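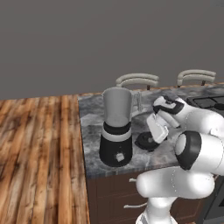 上一篇底下有条留言,我先抄过来:你们做这个到底是省人还是费人,我看了半天没看懂,盖个盖子的事,我妈两秒钟就盖上了,你们一屋子人对着屏幕看了几个月,工资照发,那钱省在哪儿了?

最后更新:九月
阅读时间:11分钟

好问题。我回了两次都删了,评论框太小,写到一半又被叫去开会。干脆单开一篇。赶着写的,没怎么检查,错字见谅。

先交代一下,新来的人可能没看过前面的。我在Ernent做,中央厨房,给写字楼和几所医院配餐的那种,汤、酱、果泥、糊状餐。原来在打浆组,站台面。去年公司跟Prulto签了,要把打浆组里一部分活交给机械臂。Prulto那边的做法是先不进厂,先在仿真里练,练到他们满意了再搬真的来。仿真平台叫Hnatiuk,念不顺,组里的人都叫它"那个厨房"。我现在的活,就是坐在办公室里看那个厨房。

所以留言说的没错,是一屋子人对着屏幕。准确讲是一间小会议室,空调很冷,椅子很差。

每天早上Prulto推过来一批记录,一批729条。为什么是729我问过,说是几个变量各取几档乘出来的,我没细听。每条都是同一类事,搅拌机在台面上,臂去拿盖子,往罐口上放,放好松手。我们看,打标签。成功,失败,半成功。半成功是后来加的,吵了一个星期才加上。

为什么要吵。因为盖子盖上了但没压实,算什么?

坐在Prulto那边的人看来,盖子位置对了,夹爪松开了,盖子没掉,那就是成功。我们打浆组出来的人看,没压实的盖子就是没盖。你开一下高速试试。热汤,整罐,顶上那股气一冲,盖子直接飞,墙上天花板上都是南瓜。我进厂第一个月就干过,胳膊上现在还有一块颜色不一样。所以我坚持要打失败。他们说打失败不行,会让模型觉得前面整个动作都是错的。最后折中,半成功,再加一栏备注。

这一栏备注,我觉得是整件事里面最值钱的东西,但没人看。后面说。

回到省人还是费人。

目前为止,费人。没什么好藏的。打浆组抽了人出来看记录,台面上就少人,少的班靠加班补。Istdale那个厂区(我们的另一个点,做糊状餐比较多)还没抽人,所以他们那边看我们像看放假的。食堂碰到会说一句,哟,今天看了几集。我一开始还解释,现在不解释了,就说大结局还没出。

但是费人这个说法也不完整。费的是哪种人,这个变了。

以前打浆组什么样我写一下。早上四点半到,换衣服,洗手,看单子。原料从冷库推出来,称,装罐,盖盖子,压,开机,听声音,停,开盖,刮壁,再盖,再开。一罐一罐来。中间那个"听声音"没有人教,站久了就会。料太干,声音发空。料里有没挑干净的硬东西,会有一种咔咔的杂音,手比脑子快,已经去按停了。刀片松了又是另一种。组里年纪最大的那位,隔着一个台面能听出来是谁那台不对。

这些东西单子上没有。工时表里也没有。Prulto第一次来做流程梳理的时候,发了个表格让我们填每一步用时,装罐多少,盖盖子多少,打多久。我们老老实实填了。填完一看,整个工作就是表格上那几行,看着确实谁都能干。我当时心里不太舒服,又说不上来哪里不对。现在能说上来一点:表格里没有地方填"等一下不对"。

看仿真记录这个活,有意思的地方在于它没有声音。Hnatiuk里面那台搅拌机是不响的。也没有料,至少现在这个阶段没有,练的就是拿和盖。所以我们这帮靠耳朵干活的人,全改成靠眼睛。头两周我特别不适应,老觉得耳机没插好。

眼睛看什么呢。看盖子在夹爪里有没有歪。看进罐口那一下是平着下去还是一边先碰。看臂绕过把手的时候离多近。把手这个我多说一句,我们自己干活从来不想把手,手是软的,碰到了就让一下。臂不会让(Prulto说真机会有力控,会让,行,等我看到再说),它要绕,一绕动作就长,盖子就有更多机会歪。我在备注里写过好多遍,把把手转到另一边去,整个事情简单一半。写到第三周终于有人回我,说收到,已经在排。

后来真的改了一批,把手朝向做了变化。那天下午我心情非常好,请了自己一杯奶茶。

还有盖子的摆法。记录里有的盖子是平放在台面上的,我们厂里从来不这么放,盖子朝下扣着直接碰台面,卫生检查要扣分的,我们是挂起来或者放在架子上。这个我也写了备注。对方说平放是比较难的情况,难的练会了容易的就会了。有道理吗?可能有。可我在台面上站了那么久,看见盖子平放在那儿我就手痒,想过去拿起来。

中间插一段钱的事,因为留言问了。

合同多少钱我不知道,知道也不能写。我知道的是内部开会放过的一张片子,上面说方案定下来以后,打浆组单日产能目标是610罐。现在人工做,平常日子500罐,赶上节前会高,高了第二天大家手腕都废。也就是说多出来的那部分,是按臂不用休息算出来的。片子上这一段很漂亮,箭头往上走。有人举手问,那清洗呢,换料的时候罐子谁洗,刀片谁拆。台上说目前清洗还是人工。底下就笑了,那种笑法你们懂的。

洗才是最累的。这个行业外的人都不知道。打一罐浆不累,洗一罐累。胡萝卜染色,洋葱有味,豆类黏在刀座缝里要拿小刷子抠。要是臂把打的活接走,人剩下来专门洗,那这算什么,算我们给它当下手。我把这句话在会上说了,说得比这儿客气。主管说会考虑轮岗。轮岗表到现在没见着,写这篇的时候又去共享盘看了一眼,还是空文件夹。

再说谁走谁留,这个留言没问,但我知道有人想问,私信里也有。

目前没有裁人。合同到期有没续的,有一位。公司说和项目没有关系。我没有证据说有关系,就写到这儿。

变化是别的地方。招人的要求变了,新贴的启事写"能熟练使用电脑,有标注经验优先"。我们打浆组的,有一半人电脑就是用来看排班的。我算运气好,以前帮厂里做过一阵子库存表,所以被抽上来。跟我同一年进厂的那位,手比我稳,听得比我准,真要论谁该来判断一个盖子盖没盖好,应该是她。可是她打字慢,面谈那天人家让她试打标签,她一条看完说得头头是道,轮到在那个界面上点,找不到按钮在哪儿。就没选上。

这件事我想了很久。后来我跟Prulto的人提,能不能让她口头说,我来录。他们说流程上没有这个角色。我说那你们加一个。没加。但是我自己私底下会把拿不准的记录留到午休,拿平板下去给她看。她一边吃饭一边看,筷子一指,说这个不行,歪的。我问哪儿歪,她说你看下去那一下,左边先到。我倒回去放慢,真的是左边先到。我那个备注栏里有不少话,都是她的话。
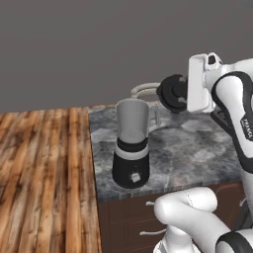 所以每次开周会,讲到标注质量提高了,表扬我们组,我都有点坐不住。我说过一次这里面有台面上同事的意见,会议纪要写成"充分听取一线反馈"。行吧。

备注栏没人看这事,接着说。

标签是进模型的,成功失败半成功,三个按钮。备注是文字,文字不进。一开始我不知道,写得可认真了,哪一下先碰,如果是热料会怎样,换成我们那种旧罐口会卡,都写。有一天在茶水间碰到Prulto派驻过来的工程师,很年轻,人蛮好,我问备注你们怎么处理的,他愣了一下,说,有备注吗。

那天我下午一条备注都没写。气的。

第二天他自己来找我,说昨晚回去把备注导出来看了,看到很晚,说里面有东西。问我能不能把"压实"这件事讲给他听。我就拿会议室里的保温杯给他讲,盖上,跟压住,手上的感觉差在哪儿。保温杯是拧的,不太一样,但意思到了。我后来带他下去了一趟,四点半那班,让他自己盖。他盖完我让他晃一下,掉了。他说哦。

再往后半成功那档就拆开了,拆成"位置对未压实"和"位置偏"。我觉得这是整个项目到现在最像样的一步。就是一个下午和一个保温杯的事,拖了那么久。

也不能光说坏的,说点好的。

手腕。我坐办公室以后手腕不疼了。原来晚上睡觉要戴护腕的,现在不戴了。拧、压、刮,一天下来几百次,谁的手腕都经不住。要是臂真能把"压"这一下接走,我举双手赞成,现在举得起来了。组里其他人也是这么想的,没有人舍不得那个动作。大家怕的是动作走了钱也跟着走。

还有烫。热料上盖这一步,人离得远一点总是好的。Istdale那边做热的比我们多,他们嘴上笑话我们,私下也问,那个臂什么时候能轮到我们那儿。

还有就是,看久了会对它有点感情?不知道怎么说。一开始的记录惨不忍睹,盖子推着满台面跑,夹空的,夹着盖子去撞罐子的。我们几个看得笑出声。后来慢慢地就不怎么笑了,越来越多时候你只能点成功,下一条,成功,下一条。有一回连着很长一串都没毛病,会议室里特别安静,空调声都大了。我旁边的人说了句,再练练就比新来的强了。说完没人接。

然后下一条它把盖子放到了罐子旁边的空气里。大家都松了口气,你说这是什么心理。

最近一批里我复看了200条,是按比例抽出来让两个人各看一遍再对的。对下来,我和另一位分歧最多的还是压没压实。仿真里盖子跟罐口之间那条缝,画面上就那么几个像素,角度不好根本看不出来。我们两个都是打浆组出来的,都凭感觉,感觉还不一样。工程师说那就加数据,直接读盖子的高度,不用人看了。我第一反应是,那还要我们干嘛。第二反应是,早该这样,我眼睛都要瞎了。

这两个反应是同一分钟里来的。我觉得这就是回答那条留言最老实的答案了,比前面写的一大堆都准。

真机什么时候来,说是年底前。台面那边已经在量尺寸了,靠墙那一段要腾出来,原来放调料架的地方。调料架搬去哪儿现在吵得比机械臂还凶。有人建议放冷库门口,不行,挡推车。有人说挂墙,墙是空心的。主管说先放走廊,消防又不让。你看,一个厂要自动化,卡在花椒上。

我自己呢,合同里岗位名称改了,叫"过程质量标注",工资加了一点,不多,夜班补贴没了,两边一减差不太多。时间变正常了,早上七点半到就行,第一周我还是四点醒,醒了躺着,听楼下的车。后来调过来了。现在偶尔下去顶班反而起不来,台面上的人笑我娇气。顶班我是愿意去的。去一次就知道哪些东西自己已经开始忘。上次开机,旁边那台声音不对,我慢了半拍才反应过来,以前不会的。刀片松了一点,停得及时,没事。但是慢了半拍这个事我记着。

写到这儿看了一下时间,得走了,下午那批又推下来了。还有几个问题没回,有人问能不能放Hnatiuk的录像,不能,别问了。有人问普通人能不能转做标注,能的话再单写一篇。轮岗表要是出来了,我会回来把上面那句改掉。

给我留言那位,你妈两秒钟盖上的那个盖子,麻烦你让她多按一下。

联系:见侧栏邮箱 | © 版权归作者所有,转载请先打招呼 | 返回顶部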